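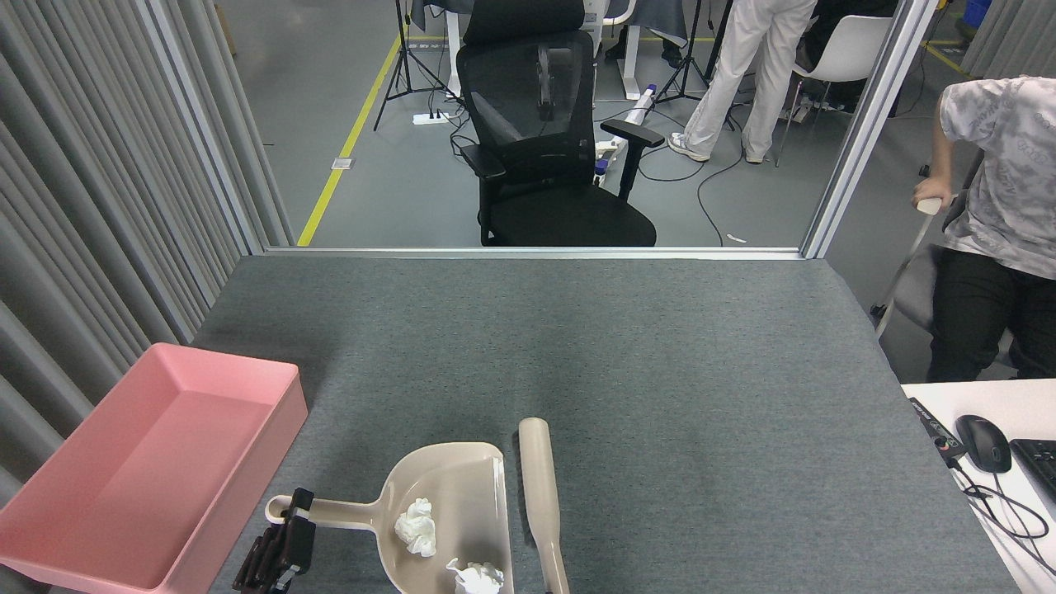
Updated in November by the Molach wiki desk

The Tama table cell is a small tabletop robot cell used for cleanup tasks: sweeping, sorting, putting things in trays. I've looked after one at Molach for a good while now, so this entry leans on what I know from doing it (feel free to edit if yours behaves differently!).

Setup

The cell is a felt-covered table, a head camera, and an arm with a jointed gripper. The felt matters more than people expect. On a bare top, a dustpan skates away the moment the fingers touch it, and then you spend your afternoon resetting. We use gray felt, pulled flat and taped underneath, and I go over it with a lint roller every morning before the first run.

For the sweeping task you need a dustpan, a hand brush, a shallow tray and a few crumpled tissues. I crumple mine fairly tight. Loose ones unfold in the pan and catch on the bristles, which makes for a very silly-looking run. The long-handled beige set is my favorite, as the fingers can close on the end of the handle and still leave the scoop well clear of the hand.

Gripper care

Wipe the fingers at the start of each shift and check every joint for play. I do it by hand with the power off, just a gentle wiggle. The Zelano manual for our cell asks for a full finger check every 445 cycles, and I'd stick to it, though I'll admit I've stretched it once or twice. There are 3 screws at the base of each finger and the middle one always works loose first. No idea why!

If the handle starts to turn in the grip, don't go straight to raising the force. Clean the pads first. After that, try the force setting (ours sits at 63, which is just the number on the slider), and only then order new pads. Kurup pads fit without trimming; part 173 in the old list, if you still have a copy.

Camera and light

Draw the curtains before calibrating. Daylight from the side changes the color of the felt quite a bit, and pale objects wash out sooner than you'd think. Clean the lens with a dry cloth, then recalibrate with the tray off the table.

Cables

Keep them off the felt, please. A cable looped over the side of the operator's desk is fine as long as the arm can't reach it at full stretch. I check that with a slow sweep each time somebody moves the desk.

See also: Tama tray sorting, felt replacement

12 shares | 4 comments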